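About Us

Bruncombe Cookware Repair and Supply
Brirville, since longer than the sign suggests

The sign over our door says Bruncombe, and people come in asking for Mr. Bruncombe. There is no Mr. Bruncombe. It was the name of the shoe store that had the building before us, and the letters were bolted in so well that taking them down would have cost more than the first month's rent. We sell and fix pots and pans. If you need shoes, the mall has some.

The business was started by Jingyi Tang, who had spent 17 years cooking in other people's restaurants and had strong feelings about other people's pans. Every kitchen she worked in had a shelf of the dead: handles hanging by one rivet, bottoms bowed out so they spun on the burner like a party game, lids that fit nothing in the building. The owners kept them because they had paid real money for them, and they kept buying new ones because the old ones didn't work. Jingyi took four home, fixed three, and ruined the fourth so badly that it now hangs behind our register. Ask about it if she's out of the room.

For the first two years she worked out of a garage on the Fu side of town, which is what everyone here calls the streets behind the old Fu grocery, though the grocery has been a dentist's office for a long time. The garage was unheated. November was hard. She took orders on the back of an electric bill and delivered them in a hatchback with one working rear door. We bring this up because our first customers still do, usually when asking for a discount.

We moved to the present address when the hatchback quit.

What we do

Mostly we re-rivet handles. It's a dull thing to build a business on, and it pays for the lights. A loose handle is the most common reason a good pan gets thrown out, and it takes us less time to fix than it takes you to find parking on our street. We also flatten warped bottoms (when they can be flattened), re-tin copper, grind the nicks out of rims, and match lids. The lid wall at the back of the shop holds 378 lids at last count, all of them orphans, and on a good afternoon somebody walks in with the right pot. Bring the pot with you. "It's kind of medium" has never once led to a lid. 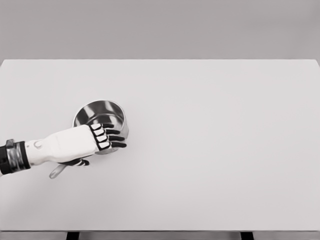

A stainless saucepan, the shape we recommend most often.

We do sell new cookware too, and we try not to be pushy about it. Our own line is called Priltus. The name came out of a long evening and a short list of web addresses nobody had taken. It means nothing in any language we've checked, although one customer insists it sounds like a cough medicine. There are six pieces in the line. We've been asked for a seventh, a twelve-egg poacher, and the answer remains no.

We don't sell sets. A set is a way of getting you to pay for the small pan you won't use in order to get the large one you will. Most homes can get by on a saucepan, a skillet and something big enough for pasta, and a person living alone can skip the third one if they are willing to break the spaghetti and keep quiet about it.

What we don't do

Nonstick. We can't recoat it, and the places that say they can haven't impressed us. We also don't do pressure cookers, since none of us wants to be the last person who touched one. Knives go to the sharpening guy at the Saturday market, who is better at it than we are and knows it.

We do not give appraisals. Your grandmother's Dutch oven is worth a great deal to you and a fair amount less online, and we've grown tired of being the ones to say so. We will happily clean it.

Classes

We hold a class one evening a month in the back, called How to Stop Wrecking Your Pans. It runs two hours and there are 30 chairs, of which maybe half match. We cover burnt-on sugar, salt pitting, what not to put in the dishwasher, and the practice of running cold water into a screaming hot skillet, which we understand feels wonderful. People tend to confess things at this class. One man stood up and told us about a copper bowl and a belt sander. We've asked him to help teach the next one.

You don't need to bring anything. You may bring one sad pan for us to look at. Please don't bring the whole cupboard; it has been done, in a wheelbarrow.

Who works here

Five of us, counting Jingyi, who still does the riveting herself and will not be talked out of it. Two people work the bench, one handles the counter and the phone, and one does the books and goes home at three. We don't have a mission statement. We tried to write one over lunch and ended up arguing about soup.

Prices and waiting

Handle repairs are usually done the same week. Re-tinning takes longer, because we save up the copper and do it in batches. Restaurants with more than a few pieces should call first — the record is 200 sheet pans from a hotel kitchen, dropped off without warning on a Friday, and we were finding them behind things until spring. Hotels pay the same as everyone else now.

If we can't fix it, you pay nothing and we give you back the pan. If you leave it with us for good, it goes for scrap or gets cut up for practice pieces. We no longer call people to ask whether they are sure. They weren't, and then we had to keep the pan.

Finding us

We're on the corner across from the bus stop, under the shoe store sign. Open Tuesday through Saturday. The door sticks, so push harder than seems polite. Parking is in back, three spaces, one of them ours.

Page last updated 9 Nov 2019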